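Viltcombe Bin Grasps: README and data card

Maintained by Carys Craddock. Complaints about the label format go to Gwenllian Bellis, who designed it and stands by it. 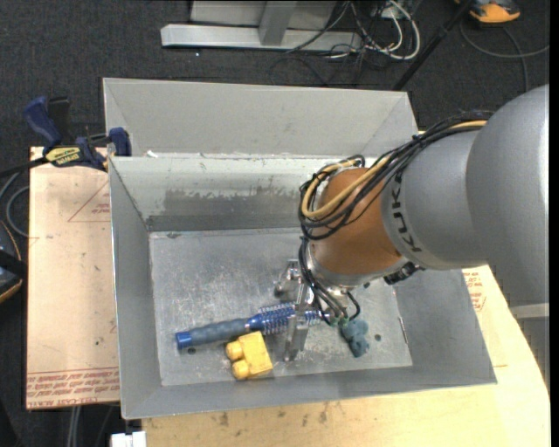 Viltcombe started as an argument over whether the Punereo fingers were worth the money. We already had a set of Horholm fingers that did a decent job on boxes, and boxes are what everybody demos with. So we tried both sets on household junk and toys in a metal bin, wrote down what happened, and ended up with a dataset. The argument is still open.

What you get

1,000 grasp attempts, 500 per finger set. Each attempt has one still from the fixed camera before the fingers close, one after the lift, the commanded pose, the joint log, and a label. Objects come from a pool of 20, all chosen for being annoying in some way. The round hairbrush is the reigning champion. It has a handle you can hold and a head you can't, and the planner prefers the head.

Labels

held - still in the fingers after the lift and a slow wrist turn
dropped - left the floor, came back
missed - never left the floor
shoved - object ended up somewhere else in the bin and the gripper came up with nothing
other - read the notes column

"Other" was meant to be rare. It covers 104 attempts, most of them from the first Saturday, when we hadn't yet agreed on what "shoved" meant. Gwenllian has offered to relabel them. This was in March.

Setup

The arm is a KUKA, which is far more robot than a hairbrush calls for, but it was already bolted down. The bin is plain sheet metal with sloped walls and a scratched floor. The scratches are useful if you are testing segmentation on shiny backgrounds and a nuisance otherwise. The camera stays put for the whole set. If the view seems to jump between two runs, the bin moved; check the bin_pose field before writing to us.

Motion is handled by Gentile, our own controller, named by someone who had not yet seen it move. The version used here limits closing force but not approach speed. Please don't copy that.

Cables run along the outside of the arm and hang down near the gripper. They get into the view on a fair number of attempts and sometimes cover part of an object. We left those attempts in. If your detector reports a large black snake, it is working.

Comparing the fingers

Fair comparisons only go so far. The Horholm set ran first, when we were worse at calibration, and the Punereo set got the benefit of everything we had learned by then. We reran a few of the early poses with the second set, marked rerun=1. Use those if you care about the difference, and leave the rest out of any chart with two bars on it.

Small toys with lumps and studs are where the two sets part ways most often. Brushes and other long things mostly test where the planner decided to grab, so don't read too much into them.

Known problems

Timestamps in the joint log are on the controller's clock, which drifts. Line them up on the close command.

Some objects rest against a wall of the bin. The depth there is bad and we haven't fixed it.

The notes column contains swearing. A cleaned version is in notes_clean, which is shorter.

Object names are whatever the person typing called them that day. The file names_map has the merged list, including four spellings of "hairbrush."

Using it

Fine for research and teaching. If you publish a comparison, say which finger set and which controller version you used. Don't train on the "before" stills and test on the "after" stills of the same attempts. Somebody did, got lovely numbers, and it was Carys.

Fixes and extra labels are welcome. Send them as one file per run, with the run number in the file name and no spaces.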